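Drostosby Grip Kit

The Drostosby Grip Kit is a hand-held gripper kit sold by Drerkard, a small hardware seller based in Bromgate. It is used for recording how people handle everyday things, so that robot arms can later be trained on the same motions. First shipped in August, current version listed April 2024. Often just called "the Drostosby".

Overview

The kit is a two-jaw gripper held in one hand, with a camera mounted on the same body. The operator does a household job with the gripper in place of fingers. Footage and jaw position are saved together. No robot arm needed at the recording stage - that was the selling point from the start, and still is.

Design work is credited to Arnulfo Cárdenas, who had earlier built a bench version for fruit packing. That one was never sold. The jaws are a mirrored pair, each side made of linked arms so the pads stay paralell as they close. Pads are blue and can be swapped. Arms are dark gray with cutouts, to save weight.

Soft goods

Most buyers use it for cloth. Knitwear is considered the hard case: it stretches, it bunches, and the pads have to take a fold without dragging the rest along. The manual suggests pinching a narrow upright fold away from any ribbed edge, then lifting slowly. 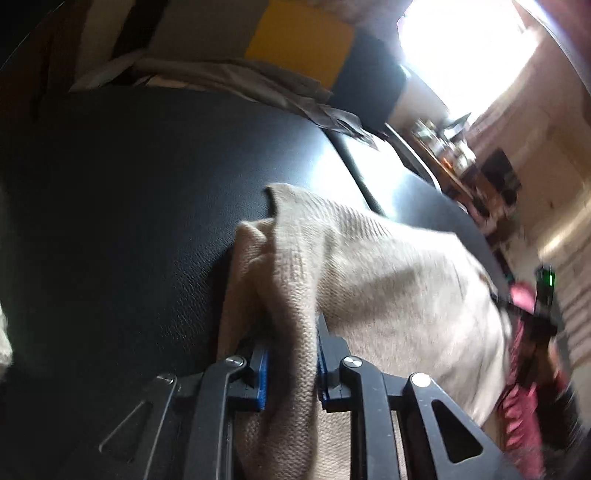 2 min read

Cream-beige knit held between the pads, on a black leather-like surface. Fine stockinette like this shows the grip well, the small V stitches run right down the fold. Dark backgrounds are fine for pale cloth according to the manual, less so for dark cloth - the jaws get lost against it.

Contents and price

The standard box has the gripper, one spare pair of pads, a charging lead and a printed guide. Price is 1196 dollars. A pad refill is 30. There is a rental plan too, 68 dollars a week, billed by Drerkard direct. Battery life is given as around 400 minutes, not tested independantly.

Llanos service

Llanos is the paid add-on. Buyers upload recordings, the service trims them, sorts by task and returns a cleaned set. Clips with the jaws out of view get rejected. Turnaround not stated on the product page.

Reception

Mostly good from small labs. Praise for the pads and the low setup time. Complaints: the trigger is stiff, left-handed users have to re-seat the grip, and bright windows wash out part of the footage. Drerkard has said a softer trigger spring is planned, no date given.

See also

Parallel gripper
Cloth handling
Teaching by demonstration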